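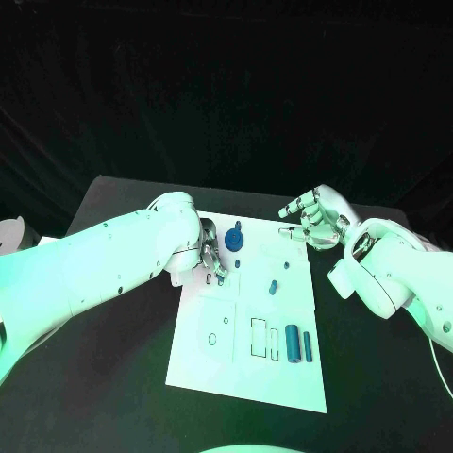
lienreader replied:
The 51 percent bar and the made-whole question are separate issues and you are mixing them. The bar decides whether your client recovers at all. Made-whole decides whether Nandex gets reimbursed out of what is recovered. A fault allocation of 15 percent to the plaintiff does not touch the first one.

docket_mule replied:
Agreed on the bar. I raised the allocation only for the second issue. If the plaintiff carries 15 percent, the carrier will argue that "whole" means whole after the reduction. Nandex has taken that position with us in both Bulness files.

lienreader replied:
And did the judge accept it?

docket_mule replied:
Not ruled on. One settled, the other is still open. The hearing was continued to September.

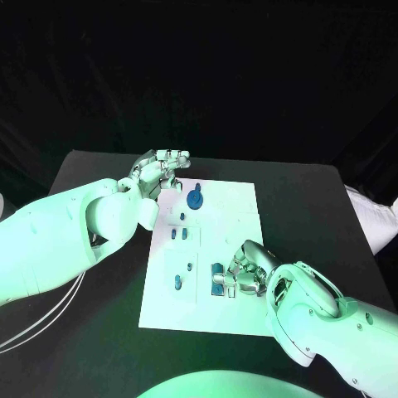
The plan language matters more than the case law anyway. Ours runs 98 pages and the reimbursement clause is split between the main booklet and an amendment. The booklet says first priority from any recovery. The amendment says "net of reasonable procurement costs" and doesn't mention priority. Nandex sends the booklet only. Ask for the amendment in writing.

plainfilings replied:
Is it self-funded? If it's self-funded and ERISA applies, a clear disclaimer in the plan can override the state made-whole rule and most of this thread is beside the point. Get the plan document and the Form 5500 before arguing equity.

docket_mule replied:
Insured plan. The policy is on the second page of the production. I should have put that in the first post.

plainfilings replied:
Then state law is back in, subject to whatever your state's insurance code says about subrogation clauses. I would still get the summary and the full document and compare them. They conflict more often than people expect.

lienreader replied:
I don't agree that the language matters more than the case law. If your state treats made-whole as a default rule, language controls. If it treats it as public policy, the clause can say anything it wants. Check which one you have first.

docket_mule replied:
Default rule here. It can be waived by specific language. The argument is over whether "any recovery" is specific. 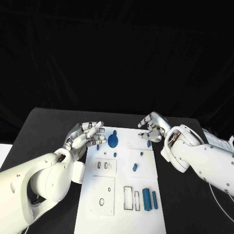
My draft treats the two documents as one contract and reads the amendment as controlling where they differ. That gets the procurement cost reduction even if we lose on made-whole. The fallback is common fund.

aitken_overflow replied:
Practical point. We log lien correspondence in Bristero and it stamps the date you enter the letter, which may not be the date you got it. Four of ours were off. If the response period runs from receipt, keep the envelope.

plainfilings replied:
Response period under what? There is no deadline in the clause quoted on page one.

aitken_overflow replied:
The cover letter gives one.

plainfilings replied:
A cover letter isn't the contract.

docket_mule replied:
I answered inside it anyway. Will post the order if there is one.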